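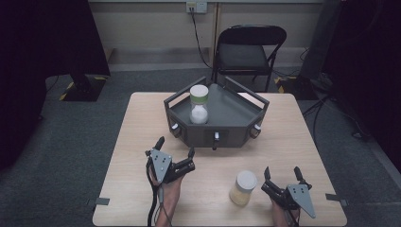
Blog > Work > Automation

Oct 1, 2022

Packing at Timholm used to be eight of us on one line. Since August the Monus cell does the straight runs, nearly 3,000 jars a shift, and we get what it can't handle — odd lids, short orders, anything with a narrow waist.

Omar Zein moved to days and now spends most of his time clearing faults. He likes it. I miss the talking. My wrists are better, and I go home less tired, but two people from nights took transfers to Mahasneh and weren't replaced.

Pay is the same so far. We meet about the new job grades next week, and I'll post what they say.

We use cookies to remember your settings. Accept | Decline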